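About Remura

Remura tests whether machines can do ordinary chores in homes and small workshops. We are a team based above the Budolmont joinery works, and we have been at this since the spring Martim Coelho left his job in lift maintenance and rented the first room.

The short answer to the question we get most often is: some chores, some of the time. A robot arm can move a cup from a worktop to a shelf if both stay where they were yesterday. It can sort bolts by size all night. It still has trouble with a bin liner, a fitted sheet, a stiff lock or a drawer that sticks halfway.

Most of our work goes into the dull part of the problem. Before a machine can try a task, people have to do that task many times with the same kind of gripper the machine will use. Our current list has 44 tasks, from opening doors to clearing a bench. So far we have recorded 1,661 attempts by hand, and 632 of those were thrown out because the grip slipped or the tracking was lost.

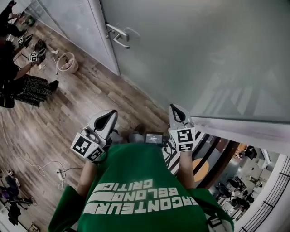 Door work with a gripper in each hand, facing the frosted-glass door and its lever handle.

Doors get more of our time than anything else on the list. A lever handle has to be pushed down and held while the door is moved, and the force needed differs from one door to the next. People adjust without thinking. Our Gromex arm does not, and it fails on any door with a strong closer.

We publish failures along with successes. Every task page on this site gives the number of tries, the setting and what went wrong. Firms such as Vieira, who run a packing floor, use these pages to decide what to leave to staff for now. We do not sell robots and we take no commission from anyone who does.

Visits are possible from June, mornings only, for groups of up to six. Please write to Martim first and say which chore you are interested in, as the tasks are set up two at a time. Flat shoes are advised, and there is no lift.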